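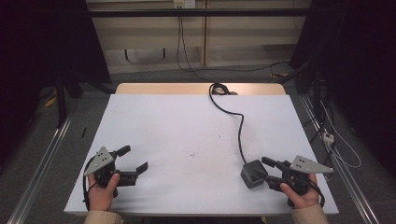

Kosex 912 双手手持夹爪:产品说明与采集操作规范

阅读时间:十分钟

Kosex 912 是一套成对使用的手持夹爪,供操作员在桌面上徒手演示抓取、放置、递接和理线一类的动作,录得的数据用于训练双臂机器人。一套含左右两只,各带一根黑色线缆。两只外形相近,但不可互换,左手件只能由左手持握。

本页分为产品组成、工位要求、操作规范、数据标注约定、维护和订购几部分。操作规范部分与随箱手册内容一致,两者有出入时,以本页为准。已经按旧版手册培训过的班组,请重点看“线缆”和“起止姿态”两节,改动集中在那里。

产品组成

夹爪主体为黑色,顶部装有一块三角形金属板。主体前端是两根黑色夹指,张合由操作员的手指直接带动,松手后回到张开位置。夹指可以单独更换,更换工具随箱提供,不需要拆主体。

三角板在出厂时已与主体完成位置标定。用户不得拆下三角板,不得在板面上贴标签、编号纸或反光胶带,也不要拿它当提手。资产编号请贴在主体底部的凹面。板面有明显弯折或松动的,整只停用,寄回标定。

随箱还有一套备用夹指、一张标定卡和一本手册。采集主机、工作台和相机支架不在套装内,需另配。我们与 Trolwood 合作提供整套工位框架和桌面板,订购时可以一并勾选;已有工位的客户只需对照下一节检查。

工位要求

桌面
工作面推荐使用白色平板,平放在普通木桌上即可。板面要大过操作范围,四周留余量,防止物件在演示中滑出。允许有浅色擦痕和细小污点,不必为此换板。油渍、笔迹、胶带残留应当清除。板与桌之间不能晃动,用手掌压四个角,有一角翘起就垫平。

板面上只放当次任务需要的物件。水杯、手机、笔、任务单一律放到别处,任务单可以夹在操作员侧后方的架子上。

背景
工位四周使用哑光的单色墙面或深色帘布。帘布下沿不要拖到操作员脚边。墙上的插座、横杆和固定件可以保留,位置在一个批次内不得变动。需要变动的,结束当前批次再动,新批次另起编号。

同一工位两侧有落地型材或支架时,安装完毕后在地面做标记,每班开工前对照一次。支架被碰过,哪怕看上去没有移位,也要重新跑一遍标定卡。

地面
地毯和硬质地面都可以使用。工位周围的地面线缆应沿型材或墙脚走,不要横穿操作员的站位。临时电源放在操作员转身时踢不到的一侧。这一项在我们的现场回访中不合格的最多,多数是后加的适配器和短线没有归位。

照明
用固定的顶部照明,不开窗帘,不使用会自动调光的灯具。色温没有强制要求,但一个批次内要一致。

人员着装
操作员穿长袖,颜色选浅色或中性色,袖口收到手腕处,不盖住手背,也不伸到夹指一侧。戒指、手表、手链取下。长发束起。班组里有人习惯挽袖子的,整个批次都挽,不要挽一半放一半。

操作规范

持握
从下方托住主体,拇指贴住主体侧面,其余手指放在扳机位置。手腕保持自然角度,三角板朝上,不要用手或袖子遮住。两只夹爪都要握实,不允许一只放在桌上、另一只单独工作。单手任务中空闲的那只手也要握着夹爪,停在板的近侧边缘附近,夹指张开。

疲劳时的典型表现是拇指滑到主体上面去,板子随之向内倒。班长看到这种情况应当叫停。

起止姿态
每条演示开始前,两只夹爪回到板面近侧的左右两角附近,夹指朝向板中央,静止 3 秒后再动。结束时回到同样的位置,再静止 3 秒。旧版手册允许结束时直接放下夹爪,现已取消。

起始时夹指应张开。任务单另有规定的除外,例如以夹持状态开始的递接任务,开始时的开合状态须在任务单上写明,左右分开写。

接近与夹持
接近物件时先对准方向,再缩短距离,最后合拢夹指。三步可以连贯,但不要一边合拢一边横扫。合拢后若物件歪斜,松开,退出,重新接近,这一条按“含修正”标注,不必作废。

夹小件时用指尖一段,夹持方形物件时尽量让夹指贴住相对的两个侧面。不得用夹指敲击、撬动或按压板面。不得用手背、袖子或主体去推物件。

双手任务
双手任务分为交替和协同两类。交替任务中,一只手工作时另一只手应保持张开并让出中央区域。协同任务中两只手同时接触同一物件,先到的一方夹稳后,另一方再靠近。两只夹爪的夹指不应相碰,碰到了就记录一次“指间接触”。

带线物件

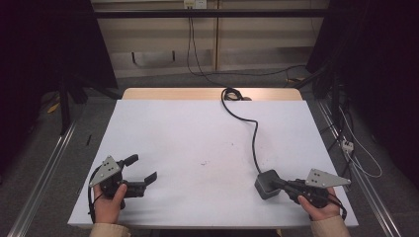
本页最后修改:4月(修订“线缆”“起止姿态”“带线物件”三处)

带线物件指自身连有线缆的小型物件。线缆会随物件移动,处理方法与普通方块不同,所以单列一节。

摆放前先理线。线缆从物件引出后在板面上留一段松弛的弯,余量盘成圈放在远侧,不要拉直,也不要绕过操作员的手。如图,右侧夹爪夹住物件,左侧夹爪张开,物件的黑线呈 S 形向远侧延伸,到远侧盘成一圈。弯的具体形状不作规定,同一批次内可以有自然变化,我们也希望有变化。

夹持带线物件时避开出线口。物件移动过程中线缆被拖动属于正常情况。线缆绷紧、缠住夹指或者把物件拉倒,则应停下,回到起止位置,这一条标为“线缆干涉”。不要在一条演示中途伸手去理线。

任务要求操作线缆本身的(例如理线、绕线、插接),线缆视为物件,适用前面“接近与夹持”的全部条款。这类任务单上必须注明线缆的起始形态,可以是松弛、盘圈或打直。

线缆(夹爪自身)

两只夹爪的线缆从主体引出后应向操作员一侧下垂,经手腕外侧离开桌面。线缆不得从两只夹爪之间穿过,不得搭在板面中央,也不得绕在手腕上。近侧边缘处允许有一小段弯垂。

旧版手册要求把线缆用魔术贴固定在袖口上,现已取消。固定后手腕转动受限,操作员会用整条手臂补偿,录得的轨迹偏僵。已经发出去的魔术贴可以留着收纳时用。

插拔线缆前先在主机上停止录制。带电插拔不会损坏夹爪,但会使当条数据丢失末段,且软件不一定报错。

安全

手持夹爪由人手带动,没有自主运动的部件,操作时不需要围栏。同一房间内有机械臂通电的,按机械臂的要求执行,采集工位应设在其工作范围以外。

夹指合拢处有夹伤手指的可能。递接任务中不要徒手去接对方夹爪里的物件。更换夹指前拔掉线缆。

连续操作时间由用户自行规定。我们建议每录满 200 条更换操作员,或安排休息后继续。手腕或拇指根部有不适的操作员应停止当班的夹爪作业,改做标注或摆放工作。

物件中不得出现刀片、玻璃碎片、明火和未加盖的液体。需要采集液体任务的客户请先联系我们,912 的主体没有防水处理,擦拭时也只能用拧干的布。

数据标注约定

每条演示至少填写任务编号、工位编号、左右夹爪序列号、操作员代号和结果。操作员代号由用户自定,不要使用姓名或工号。工位画面中若出现旁人,哪怕只是一只手或一截衣袖,该条单独归类,经本人同意后才可使用。

结果一栏填写成功、含修正、线缆干涉、指间接触或作废。一条同时符合两项的,按较重的一项填写,另一项写入备注。作废的数据不要删除,保留到批次验收之后。

夹爪更换过夹指、寄回标定过或跌落过的,序列号后加一位后缀,从字母 A 开始。后缀不同的数据不要混在同一批次里。我们见过把两只夹爪左右装反录了整批的情况,主机软件目前能提示序列号不符,但不会阻止录制,请班长开工时看一眼提示栏。

抽检由录制者以外的人进行。抽检时先看起止姿态,再看三角板有没有被遮挡,最后看动作本身。前两项不合格的,动作再好也不收。

对 Eladent 数据格式的支持

912 的录制文件可以导出为 Eladent 格式,左右两只的轨迹各为一个通道,开合量另存。导出时请勾选“保留静止段”,否则起止各 3 秒的静止会被裁掉,后续对齐要重新做。导出工具为免费下载,需要登录账户。

维护与保养

每班开工前
检查夹指是否松动,左右各开合几次,听有无摩擦声。检查线缆接头。用干布擦三角板,不用酒精。跑一遍标定卡,不通过的不开工。

每班结束后
夹指张开存放,放回箱内对应的凹槽,左右不要放反。线缆松盘,不要绕在主体上。板面上的物件收走,清点后入盒。

跌落后
从桌面高度跌落一次即视为需要复检,外观完好也一样。复检可以由用户用标定卡自行完成,连续 2 次通过方可恢复使用。任何一次未通过,寄回。

夹指为易耗件。指面磨光、出现缺口或者两指合拢后有肉眼可见的错位,就应成对更换,只换一根会造成开合量读数偏移。

主体内部无用户可维修部件。自行拆开主体的,不再享受标定服务,但仍可付费维修。

常见问题

可以只买一只吗?
可以补购单只,用于替换损坏件,下单时需提供原套装的序列号。首次购买只按套出售。

左利手操作员是否需要特殊型号?
不需要。双手都要持握,左右手的分工由任务单决定。

深色板面能不能用?
可以,但夹爪主体、夹指和线缆都是黑色,深色板面上复核录像会比较吃力。用深色板面的批次请在任务单上注明。

盘在远侧的线圈会不会影响录制?
一般不影响。线圈滑到操作范围内时重新放好,下一条再开始。

原来使用其他品牌夹爪录的数据能不能与 912 的合用?
格式可以转换,夹指几何尺寸不同,合用与否由模型一方判断。我们不提供这方面的保证。

订购与服务

套装、备用夹指和标定卡由 Polishchuk 负责经销,工位框架和桌面板由 Trolwood 直接发货,两份包裹可能不在同一时间到达。收到夹爪后先不要拆线缆的扎带,核对左右标识和序列号,再按手册第一章开箱。

报价按套计算,不含安装。需要上门培训的,在询价单“服务”一栏勾选,并写明班组人数和工位数。培训内容为本页的操作规范加半天实操,结束后由班组长签收检查表。

检查表可以在本页下载,单面打印,建议贴在工位的立柱上,不要贴在帘布上。旧版检查表底部没有“带线物件”一栏,请换下。

对规范条文有修改意见的,请写明条目名称和工位条件,通过询价单的留言栏提交。采纳的意见随下次修订一起发布。

本网站使用 Cookie 以保存您的语言和登录状态。继续浏览即表示您同意我们的 Cookie 政策。 接受 仅接受必要项 管理设置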